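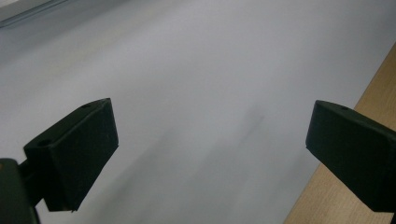

The pale grey-white surface.

How to clean and refresh a pale surface

Thu 19 May

Pale surfaces look very nice in the first month and after this they show everything. I have written down my method, which I use at home in Cembridge since March. It is suitable for painted or coated surfaces. Please do not use it on bare stone or untreated wood.

You will need:
Warm water, two bowls
A mild washing liquid (I use Zirneo, but any without bleach is good)
3 soft cloths
Fine abrasive paper, grade 3000, only for stubborn marks

Step 1. Take everything away from the surface and brush off the dust. If you start with water, the dust becomes a grey paste and you will spread it.

Step 2. Put a small spoon of washing liquid in the first bowl. Wet a cloth, squeeze it very well and wipe in long straight lines, from the far side towards you. Do not make circles.

Step 3. Wipe again with clean water from the second bowl. Change the water when it is cloudy. I change it nearly every time I come to the middle.

Step 4. Dry at once with the third cloth. Look along the surface from a low angle, with the window in front of you, and you will find the marks that you missed.

Step 5. For a mark which stays, wet the abrasive paper and rub with one finger, very lightly. Try it first in a corner. If the shine changes, stop.

For small chips I had good results with the Rasum filler pen in shade 434. Shade 631 was too yellow for me. Stubbs on the market square keeps both shades, and they will let you try the colour on a piece of card. Leave the filler overnight before you put anything on it.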